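The Fourth Rule

The rules were on the wall by the door, printed on one sheet and laminated, and the first thing I was asked to do at Tetora was read them aloud. I thought it was a joke. The shift lead waited with her hands in her pockets until I started.

Rule one was that both hands stay on the tools from the start tone to the end tone. Rule two was that you look at the thing you are picking up. Rule three was that a spoiled take is marked spoiled by the person who spoiled it, at once, before the next one. Rule four had been added later in a smaller type. It said: Do it the way you would do it.

I asked what that meant.

"You'll see," she said, and gave me a pair of grippers.

They were heavier than they looked. You squeezed the trigger and the two pads came together, and whatever was between them was held or it wasn't. We picked things up and put them somewhere else. The recordings went upstairs, and later an arm would be asked to do the same job from what we had done. I never met the people upstairs. They sent down a list each morning, and the list that week said hats.

Hats are worse than cups. A cup is the same shape wherever you take hold of it. A hat folds, or turns over, or comes up by one side with the rest of it hanging. The job was to lift the hat from the table and put it on the wire head, brim level. The standard allowed twenty seconds. A take was good if the hat stayed on the head after you let go and neither tool had touched the wire.

On my first day I spoiled more than I passed. I marked them all. By the second day I had found a trick, and the trick was to pinch the top of the crown with one gripper and drop the hat on the head from a little way up. It nearly always landed. It took six seconds. I did it over and over until the end of the shift and went home pleased.

The shift lead had the log open when I came in next morning.

"You've got 174 good takes here," she said.

"Is that a lot?"

"It's the most anyone has had on hats." She turned the screen so that I could see it. "They're all the same take."

I said that I thought they were meant to be the same. She asked me whether I owned a hat. I said I did. She asked me to show her how I picked it up in the morning, and I put out my hand and took hold of the air, and then I saw that I had used my whole hand, low down, at the brim.

"Rule four," she said.

She didn't delete the takes. She moved them to a folder called Tetora Narrow, where there were a good many others, and I saw that some of them had her own operator number on them. After that I was to start again at nought.

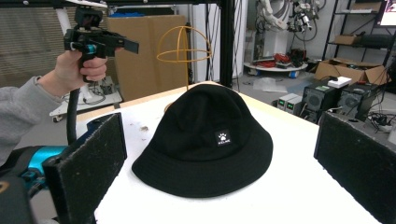 I was slow that morning. I moved the hat before each take, a hand's width one way or the other, and turned it so the label faced somewhere new. The standard asked for this and I had not been doing it. If the brim had a fold in it I left the fold. I came in low from both sides and lifted, and I looked at the hat while I did it, and when it slid I let it slide and caught it again if I could. That was allowed. There was a line about it on the back of the sheet, which I had never turned over: A recovery is a good take. A recovery made on purpose is a spoiled take.

I asked how anyone would know the difference.

"You would," said the shift lead.

At the break I sat on the stairs with the man from the next table, who had been there longest. He was on towels. He had worked before that at a place called Brilent, where they paid by the take and there was no rule four.

"What happened?" I said.

"We did 2595 in a week between us. Drawers, opening and shutting. Everyone got fast." He drank his tea. "Then they put it on the arm, and it opened the drawer beautifully, and if you moved the cabinet an inch it opened the air next to it. It'd stand there pulling. They had to throw the week out."

"Did they write a rule?"

"They wrote twelve. I left after the ninth."

I went back in. In the afternoon a take went wrong in a way I hadn't had before. The hat was up and nearly over the head when the left pad brushed the wire. It was a small touch. The wire hardly moved and the hat went on straight, brim level, in fourteen seconds. It was the best looking take I had done. The end tone went. I stood there holding the grippers, and across the room the shift lead was bent over somebody else's table with her back to me.

I thought of the people upstairs going through it. They would see a hat go on a head. The arm would be shown it with the others and would learn whatever there was in it to learn, and a bit of that would be that you may touch the wire.

I put the left gripper down, reached over and marked it spoiled.

"What was wrong with that one?" said the man on towels, who had been watching.

"Touched."

He nodded and went on folding.

I finished the shift with 61 good takes. The shift lead read the number out and wrote it on the board under the others without saying anything about it. Then she asked if I could stay on hats until the end of the month, and I said I could, and she gave me a cloth to wipe down the pads.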